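Shop > Writing Boards > Small Boards > Stadance Tabletop Whiteboard

Stadance Tabletop Whiteboard

A small dry-erase board for desks, counters and kitchen tables. The Stadance is made for short messages: a shopping list, the day's specials, a spelling word, a reminder to call the dentist. It weighs 612 grams and is easy to move from room to room.

The writing surface is coated steel, so it takes magnets as well as marker. Fine-tip and medium-tip dry-erase markers both work. Wide chisel tips are better kept for wall boards, where there is more space for large letters. The back is plain and is not meant for writing.

Stands are sold in pairs, item 86. They slip onto the lower edge without tools and can be set closer together or farther apart. The board leans back slightly when it is seated all the way down. If it rocks, take it out and press each stand on again. 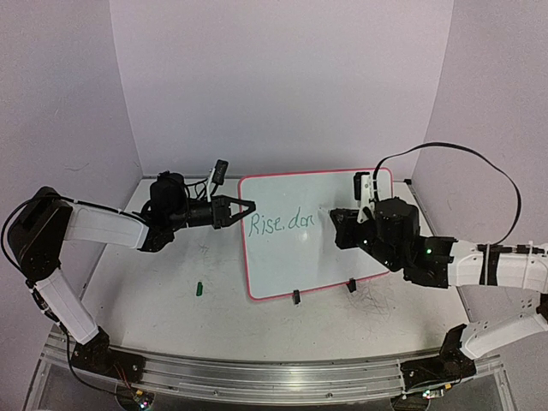
Wipe the board with a dry cloth at the end of the day. Ink left on for a week or more may leave a gray shadow. To remove it, go over the mark with fresh marker, wipe while wet, and finish with a damp cloth. Zinau board spray is also safe on this surface. Do not use scouring pads, acetone or bathroom cleaner.

Permanent marker should be treated with rubbing alcohol on a paper towel. Test a corner first.

What comes in the box: one board, one pair of stands, one black fine-tip marker. Cloth and magnets are not included. Teachers ordering for a classroom can ask for the carton of twelve, item 754, which ships without markers.

Orders placed before noon leave our Flindia warehouse the same day. We do not ship on Saturday. Unused boards can be returned within 30 days in the original box.

Comments

Ibrahim
Bought two for the front counter at our bakery. Easy to read and they wipe clean. The marker that came with one of them was dry, and they mailed me another.

Tumaini Tanui
Can you get the stands by themselves? I lost one when we moved.

Shop staff
Yes, order item 86. They only come as a pair.

dot_k
Good board. A bit small for my weekly menu so I just do three days at a time.

Contact us | Shipping and returns | Copyright Stadance | Back to top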